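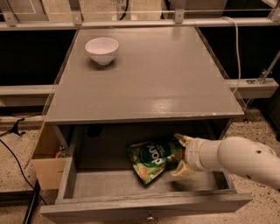

*Green food pouch over the open drawer, one end between the gripper fingers.*

# Drawer tasks: software tips for the kitchen bench

Updated July 28, 2019. These notes cover pouches and soft packets going in and out of a drawer. Tins and jars are on their own page.

## Finding the drawer

- Fit the front board first, then work back to the side panels. The board is the easiest edge to pick up, even when the paint is scuffed.
- Don't use the knob as your only reference. It's small and shiny, and the depth reading on it jumps about.
- Expect poor depth at the back of the drawer, under the top. Mark those cells as unknown, not as empty. Menarness treats missing depth as free space unless you change the setting, and the planner will happily send a finger through the back panel.
- Re-estimate how far the drawer is open before every reach. An arm leaning on the side can shift it a few millimetres.

## Holding a pouch

- Plan for the pouch to hang at an angle. We keep a loose box around it that is 3 cm bigger than the printed outline on every side.
- Grip near one end and close slowly. If the finger gap reads zero, open up and try again before lifting.
- Don't rely on reading the label. Text turned sideways gave us wrong matches all through January. Colour and overall shape did better, with the label as a tie-breaker.
- Update the pouch pose after the grasp. It will have sagged, and the old pose is no good for placing.

## Planning the move

- Add the cabinet top as a solid block with a bit of padding at the front edge. Most of our bumps were the wrist, not the fingers.
- Put cables and anything standing beside the cabinet into the map as keep-out zones. Thin cables rarely show up in the point cloud, so draw them in by hand.
- Cap the planner at 5 seconds. If Prurer hasn't found a path by then, back the arm off and ask again from a new start pose.
- Slow down below the level of the tabletop - half speed is plenty.

## Logs and tidying up

Save the joint log and the camera stream under the same run name. Our Idton folder holds 1,699 runs, and the early ones are a pain to search as the names don't match. Clear out failed plans once there are around 1,000 of them, but keep the ones where the drawer moved. They're handy for testing a new fit.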